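A Small Rack for Small Jobs: Six Months with the Stodlow Tabletop Clothes Rail

By Zawadi Shemweta
August 18, 2026

I have wanted a little clothes rail for years, the kind you can stand on a table while you sort out a shirt or two, and I had more or less given up on finding one that wasn't a toy or a jewelry stand. Then in February my neighbor Salim Nzioka was clearing out his sewing room and mentioned that he'd ordered two Stodlow rails and only had room for one. I paid him for the spare, carried it home under my arm, and I've been using it ever since (far more than I expected to, if I'm being fair to it).

It's a simple thing. You get two uprights, two feet and a rail across the top, and there isn't much more to it than that. The instruction sheet is one page and I lost it the same evening. Putting it together took me as long as it takes to boil a kettle, though I did get one foot on backward and had to start over.

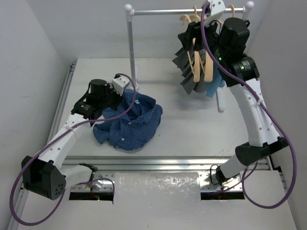
Where it has earned its keep is on shirt days. I do button-ups in a batch, and my old way was to finish one, walk it down the hall to the closet, come back, and find that the next one had slid to the floor. With the rail right there on the work surface I can smooth out a collar, do up the top button, slip the hanger in and hang it up without taking a step. If you have a bad hip like mine you will understand how happy that makes me! Cotton checks are my favorite for this, because the pattern tells you right away whether the front is hanging straight.

Now for the grumbles, and I do have a few. The rail is narrow. Full-size adult shirts will go on it, but they crowd each other, and anything long will puddle on the table. I keep it to a few pieces at a time and move them along before I start the next lot. It's also light, so if you hang everything at one end you can feel it wanting to tip. I try to load from the middle outward, and I put the heavier things on last. 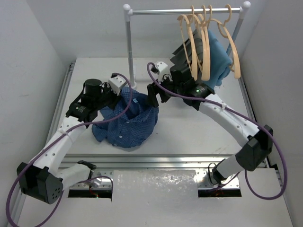 Hangers matter more than I would have guessed. I started out with some thick padded ones from Hukero, lovely for sweaters, and they ate up the whole rail in no time. Thin plastic ones are much better here. They do slide into one another and tangle at the shoulders, so I've gotten into the habit of pulling one clear before I pick up the shirt, which saves me from fishing around with a sleeve in my other hand. A hand towel thrown over the end is handy too, for dabbing at a damp cuff.

I did try the Grorngate version at my sister's place. Hers is heavier and steadier, and it folds flat, but the rail is thicker and my hangers had to be pushed onto it. For a laundry room where it stays put all year I might choose hers. For a table that has to be a table again by supper, I like mine.

Would I buy it again? Yes, and I'd pay full price this time. Salim says his is holding up well too, though he mostly uses it for drying dish towels.

Questions or comments? Use the contact form. © Arancibia Home Notes. Back to top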